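Faith Schools and the Neutral State: Two Districts Compared
Term project report, religion and public life

Question we started with: when a government says it is neutral on religion, what does that mean for a parent picking a school? We compared Nelwood, which pays for religious schools out of local taxes, and Queiroz, which stopped doing so.

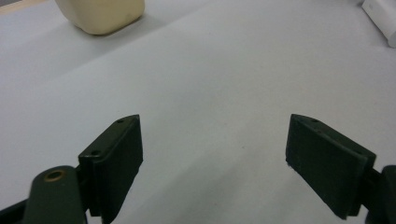 2 min read

Method. Read council minutes and school handbooks for both places, then sent out a short survey. 738 replies, most of them from Nelwood, so the Queiroz side is thin. Should of started the mailing before December.

Findings, Nelwood. Religious schools get the same money per child as the others. In return they have to take kids of any faith. On paper, anyway. Handbooks at several schools still ask for a letter from a priest or imam "where available." Parents without one mostly didn't apply. Few complaints on record. Muslim parents told us they liked having the option but felt the older church schools got the better buildings.

Findings, Queiroz. No public money for religious teaching. The cutoff hit about 900 pupils. Some moved to public schools, some families pay now. Weekend classes grew a lot, run out of mosques and church halls, no inspection at all. The council calls this neutral. Parents of the smaller faiths didn't see it that way, they said the school calender still follows Christian holidays.

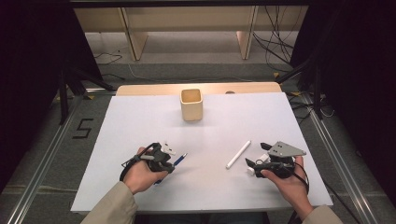

Nanda disagreed with this section when the draft went round, saying that a holiday calendar is habit and shouldn't be counted as state support for a church, and that we lean too hard on a handful of angry replies. Fair on the replies. We kept the calendar point, it came up in both districts.

Limits. Survey in English only. No pupils asked, just parents. Enrollment total for Nelwood (3,106) is from the council and we couldn't check it against the schools' own lists.

Still to do: the Ulance archive has the old funding agreements, request sent, no answer yet. Appendix has the survey questions and the coding sheet.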